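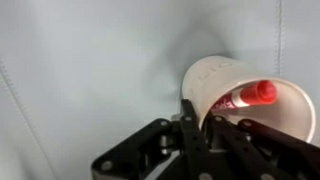
Gripper on our cup cell has gone sloppy again, third time since June. Its the Vedach arm with the linkage gripper, job is pick up cup, pen inside, set down at the far end. Joint pins feel fine by hand but under load the fingers sort of settle. Cup on its side with the red marker lying in it is the worst pick of the lot, the fingers come up from below and there's not much to hold on to near the rim. Counter says 2,344 picks since I last had the plates apart. Anyone know what torque the linkage screws want? Manual just says "firm". Cheers
pretska_pete

---

bennoW
Firm, lol. What threadlock are you using? If the answer is none there's your problem.

---

pretska_pete
Blue stuff, small dab. Cleaned with alcohol first. Still backed off on the middle link.

---

oldshed
Don't threadlock pivots. Shoulder screws or nothing. If you nip up a plain screw on a moving plate it either binds or it walks, no torque figure will save you. We had the same on the Mac Suibhne cell at Starnimham, went through a whole box of screws before somebody measured the plate holes and they'd gone oval.

---

bennoW
disagree. Plenty of these run plain screws with threadlock for years. You just let it cure overnight and don't run it the same afternoon like everyone does

---

oldshed
Years at what duty? Mine does a full shift. Pull a plate and look at the hole against the light, takes 2 minutes. If its oval no glue on earth will help.

---

Joaquim Neves
Before you strip it, check the homing. With linkage fingers, if the zero is out the motor is pushing against the stop on every open and that hammers the middle joint first. Power off, fingers open by hand, power on, home, then read the offset. Mine wandered to 293 once, it should be sitting at 226 on my unit. Yours will have its own number, should be on the sticker inside the cover if noone's peeled it off.

---

pretska_pete
Sticker's there. Will look after dinner. What made yours wander?

---

Joaquim Neves
Coupling grub screw. Not the fingers at all, I'd had them apart twice by then.

---

lintfree
Bit of a side point but what's your floor surface? Looks padded with seams in it. We had padding under ours and the cup sank a bit when the fingers came under, so the pick height was never the same twice. Ended up taping a thin board down.

---

pretska_pete
Padded yes. Has to be, it's the customer's spec, and the seams are a pain. I do keep the picks off the seam if I can. Can't put a board in.

---

lintfree
Ah ok. Then drop the approach speed for the last bit, and teach the height with the cup actually on the pad, not off a gauge block. Check it again whenever the pad gets swapped.

---

oldshed
None of that loosens a screw.

---

lintfree
It does if the fingers are digging into the pad on every pick?? Side load on the links.

---

oldshed
Fair. Hadn't thought of it digging in. Still look at the holes though

---

pretska_pete
Right, 9pm update. Holes: middle link slightly oval, left one fine, right hand ones I couldn't tell. Offset is out from the sticker, not by as much as Joaquim's but out. Grub screw on the coupling took nearly a quarter turn. So bit of everything. Re-homed, taught the height again on the pad, ordered a pair of plates. Left the old plate in for now with fresh threadlock, bennoW you'll be pleased.

---

bennoW
Overnight!! Don't touch it till morning

---

oldshed
Shoulder screws when the plates come. M3 with the long shoulder if it's the same gripper as ours, measure first, they changed the plate thickness at some point and didnt tell anyone. And a paint mark across each head so you can see if one's moved without getting a key on it.

---

pretska_pete
Paint marks, good shout, got a pen somewhere. Does anyone know if the plates come with the pivot bushes in or do I need those seperate? Parts list has them on two lines but same number

---

Joaquim Neves
Separate when I bought mine. Ring them, the web shop is wrong half the time.

---

Contact the moderators | Forum rules | Copyright remains with individual posters | Back to top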